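June, packing bench, 6:40 am

Gendard's new picking cell did 1242 items overnight and stopped twice, both times over a cap. Hemi used to do that shift with a radio and a thermos. Now he comes in at six and clears the reject tray, a job with no title and, so far, no chair.

Today's work is small stuff into and out of open boxes. Blue pads again. Purneo wants 2000 clean grasps before they'll talk about the second cell. We're at 1773, by Keegan's tally, which he keeps in pencil because the dashboard resets itself at lunch.

Changes on the floor so far:

- break moved to suit the charging cycle
- 90 minutes of lifting gone from the early shift (backs approve)
- 90 minutes of form filling added to it (backs undecided)

To do: ask Cova for softer pads. Ask again about the chair.

Round lids and a rectangular packet in one box, next on the list.
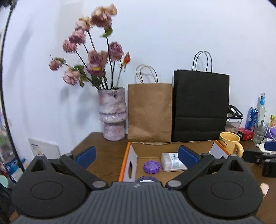 *Photo: Keegan Rewi, bench log*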